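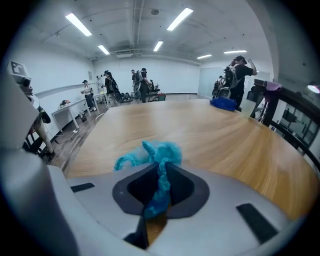

Skurnby workroom, second floor

Posted 5 Apr 2018 by Tihomir Stojanovska

We have had the second floor at Skurnby since August, and people who haven't been up yet keep asking what it's like. It is one big room with white walls and the ducts and pipes left showing across the ceiling. The rooms along the side have glass partitions, so you can see who is in before you knock.

The large table
Light wood with rounded edges. It came from the old Pustero office and took five of us to get up the stairs. Most of the sorting is done here - cloths, bags, cups, whatever the day's list says. Please leave it clear on Friday evenings.

Along the wall
The white table on the left is for laying things out before they go back on the shelves. Bit-na Chae keeps the list for it, so ask her if something has gone missing.

Lights
Strip lighting in rectangular panels, bright enough to work by in the evening. The switches are by the door and marked by row.

Shelving
Behind the glass on the far side. Labels are still to be done, and we have ordered 200.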